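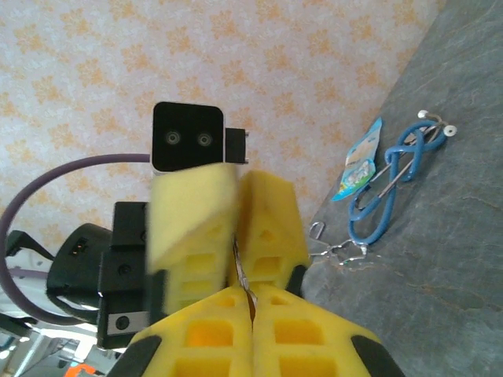 I have been meaning to sort out the first aid things since we moved, and you know how that goes. There was a tub in the hall cupboard, a bag behind the tub, and then all the bits that had wandered off into kitchen drawers and coat pockets over the years. My sister Loukia rang while I was halfway in and I told her I'd call back in ten minutes (sorry, Loukia, it was well after tea).

I started by getting everything down onto the floor, the way Mum always did it. You can't organise a cupboard while it's still in the cupboard, she'd say, and she was right, though she also never put half of it back.

The bandages were easy enough. I had 23 of them, which is a silly number for a household our size, and 11 had gone that horrible yellowish colour along the fold. Those went to the rag bag. The good ones are rolled and standing on end in an old Grunum biscuit tin, and I'm very pleased with how they look! 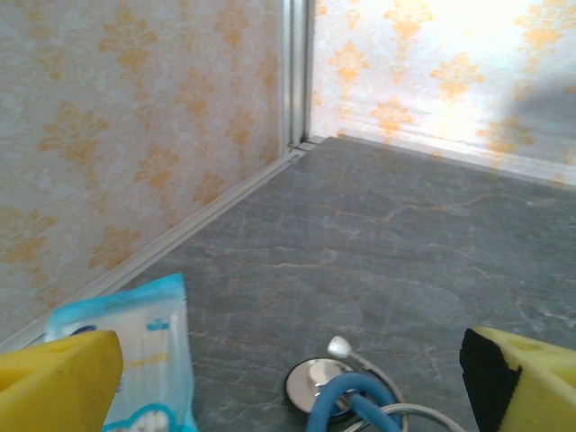
Page last changed: 15 Jun 2023

The stethoscope, with its lovely bright blue tubing, is from my student days, and I was so happy to see it again. I did two years of nursing before I changed my mind, and I've carried that thing through every house since. I never know how to store it. Hanging it on a hook is meant to be bad for the tubing, or so Markos reckons, so for now it stays loosely coiled, with nothing heavy on top.

Soft packs are my other headache, the crinkly plastic sort that flop over whatever you do. I've tried standing them up like books and they slide down by the next morning. Lying flat in a shallow basket seems to be the go, with the opening facing up so I can see which one I've started. If you have a better way, please tell me, I'm all ears.

Still to do: the thermometer that needs a battery, the jar of 500 cotton buds (why did I buy 500?), and labels for the shelves. I'd like it all finished before September, when the cousins come to stay and somebody is bound to skin a knee.

Polyxeni

186 shares | 11 comments

Recent posts
The linen shelf, part two
Sofia's lemon slice
What to do with odd buttons

Contact | © Polyxeni Xenos | Back to top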